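Two hundred goes, five at a time

My August has gone to teaching a robot arm to tidy a table. Teaching is a generous word. I steer, it records, and at the end of each go I write down whether I'd be embarrassed to show it to anyone. The project is called Mokodik, the target is 200 usable examples, and Emholm (the people who want them) define usable in a document longer than my lease.

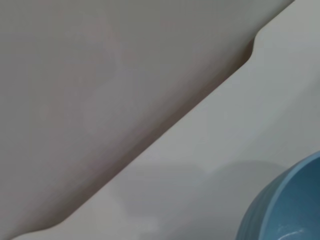 Variety is what the learning system is hungry for, and variety is the first thing I run out of. Left to myself I put everything back in the same comfortable spot, like a bloke with a favourite chair. So now I work from a list of starting positions and do them in batches of five. Getting the blue bowl down in the bottom right corner of the wrist view is one I'd never have picked, with the finger taking up most of the picture and only a bit of rim to steer by. I grumble, and then I record it anyway.

The bad goes are the harder question. Four of yesterday's had me dithering halfway, and I wanted to bin the lot. The notes from Stitari say to keep a hesitation if you recover from it, so there is now a permanent record of me changing my mind over crockery. Some future machine will pause thoughtfully above a bowl and that will be my contribution to science.
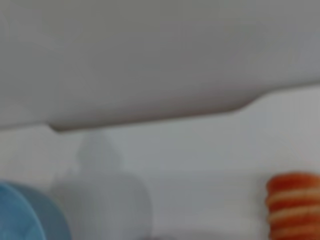 Wrist view: something blue, a white bottle and the orange stripy one.

Next on the list is the same again with the lights turned down. I'm up to roughly the halfway mark, my labels have stopped having spelling mistakes in them, and my colour words have improved – I wrote 'blue-ish' a lot in the first week. More on Tuesday if my wrists hold out.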